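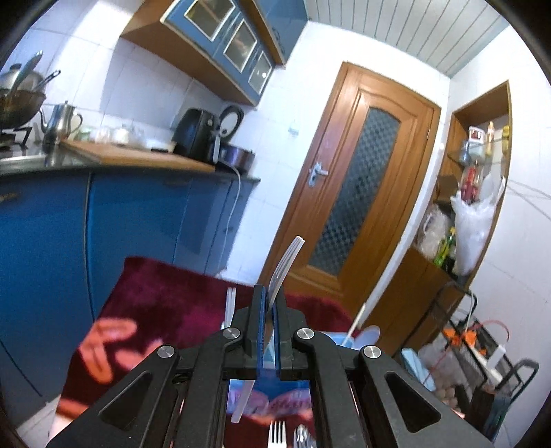
Naledi Nkosi doubts that a utensil box needs a set-up section at all. Her note on the last draft asked why anyone would follow 10 steps to put forks in a container, and whether the old drawer was so bad. It's a fair question. The old drawer at Paseo was bad, but a box doesn't fix that by itself, whatever the packaging promises. Skip this section if your forks are already where you want them.

## 4. Setting up the utensil box

The leaflet that comes with the box claims it will "organize any kitchen in minutes." It was written by people selling boxes. Allow half an hour the first time, more if you have the kind of flatware that has collected over several moves.

### 4.1 Before you start

You will need:

- the box, with its packing removed
- dish soap, a soft sponge and two dry towels
- a table with a thick cloth or blanket over it
- a ruler

The cloth keeps the noise down and stops the handles from scratching the table. A plush one will pick up crumbs, so shake it out first.

**Caution:** Don't work on the counter next to a lit stove. Plastic handles soften faster than you'd think, and so does the box.

### 4.2 Washing and sorting

1. Wash the box by hand in warm soapy water. The leaflet says "dishwasher friendly," a phrase that commits the maker to very little. Ours stays out of the dishwasher.
2. Rinse it and stand it upside down on a towel.
3. Bring every utensil to the table, including the ones from the dish rack and the back of the drawer.
4. Lay them on the cloth with space between them, so each one can be picked up by the handle.
5. Sort by type: forks, spoons, chopsticks, serving pieces. Sorting by color or by set looks nice for a day or two. We tried it in August and gave up.
6. Pair the chopsticks by length. A stick without a partner goes in a separate pile until the end.
7. Measure the longest piece. The long compartment in our box takes anything up to 247 mm. The leaflet gives a more generous number, but that appears to be the outside of the box. 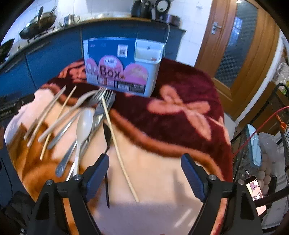 8. Check that the inside of the box is dry. Run a finger into the corners, where water sits longest. If it comes out wet, stop and wait.
9. Load the longest pieces first, then the forks and spoons. Put chopsticks in last, with the thin ends all pointing the same way.
10. Close the lid, if your box has one, without pushing. A lid that needs pushing means there's too much in the box.

**Note:** Forks may be stored tines up or tines down if the box stands on end. The leaflet insists on tines up, for airflow. We ran both ways and couldn't see any difference in drying. Tines down is kinder to your fingers, and that's the way we do it when children are eating with us.

### 4.3 Where to keep it

Put the box where people already reach for a fork. At Paseo that's the dining table. A lower cabinet hides it better, but then the forks end up back on the counter — we've watched this happen with every tidy idea so far.

Keep it off windowsills. The makers of the Furkley tray we had before this one called their plastic "sun safe," and it yellowed in one summer.

### 4.4 Stickers and labels

Leave the printed label on until you're sure you're keeping the box. Once you are, warm the label with a damp cloth, peel slowly from one corner and wipe off the glue with cooking oil. Don't scrape with a knife.

You don't need to scan any code, register the box or download anything in order to use it.

### 4.5 Problems

**The box smells.** Something was put away damp. Empty it, wash it again and leave it open overnight. Scented inserts cover the smell and leave the damp where it was.

**Pieces rattle.** Fold a paper towel into the bottom and change it weekly. The felt liners sold by Prorkari do the same job for more money.

**It won't close.** See step 10, then take out the serving pieces. Most of them can live in a jar by the stove.

**There are single chopsticks left over.** Keep them for one month. After that, use them as plant stakes or throw them out.

### 4.6 Monthly check

Empty the box, wash it and go back to step 8. Any fork that hasn't been used since the last check can go in the spares bag on top of the fridge. Naledi thinks monthly is too often, and we may change it to every second month in the next revision.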